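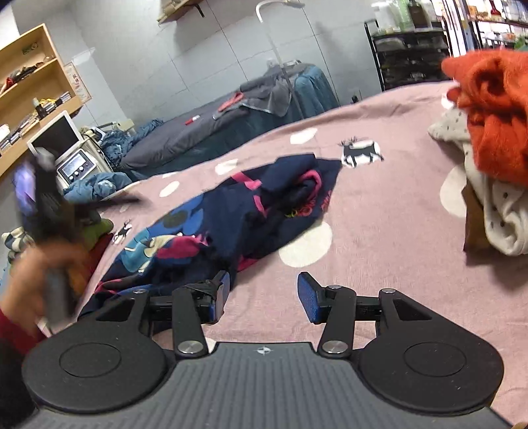
Woltham Evening Institute
Home | Courses | Handouts | Term dates | Contact

Household Textiles, session 4: washing, shrinking and fading

Last week we got as far as yarn. This week is what happens to it once people start looking after it, and most of the damage done to bedding is done by care.

Shrinkage
Cotton cloth is woven under tension. The threads are held stretched on the loom and again in finishing, and the first proper wash lets them go. This is called relaxation shrinkage and it mostly runs along the length of the cloth. A cover 180 cm long that loses five per cent comes back at 171 cm, and the household blames the machine.

Wool behaves differently. Its fibres have scales, and heat, water and rubbing make them lock together. That is felting, and there is no way back from it. Advice about stretching a felted blanket over a door may be filed with the folklore.

Water temperature
Use 30 degrees for colours and anything you are fond of. Hotter for sheets, if the label allows. The label is usually right – a pity, as it is also usually cut off. 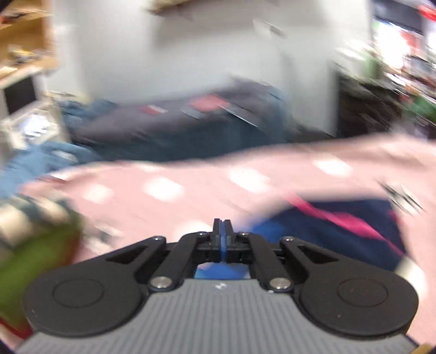 Handout 4, page 2

Fading
Two separate things get called fading. Loose dye washes out, quickly at first and then hardly at all. Light damage is slower and breaks up the dye itself, so a bedspread by a south window goes pale on one side only. Turn it round every April and at least it will be pale evenly.

Reds and pinks deserve a warning. Test a hidden corner with a damp white cloth before washing with anything else. Students who skip this step will have a good deal of pink to show the class.

Drying
Line drying is gentler than tumbling. The fluff in the filter is your towel, leaving in instalments.

For next week
Read the Karken notes on weave, sections 1 to 3. Bring one item that has shrunk and its label, should both survive. We meet in room 366 as usual.

Contact the Institute office, extension 3432 | © Woltham Evening Institute | Back to top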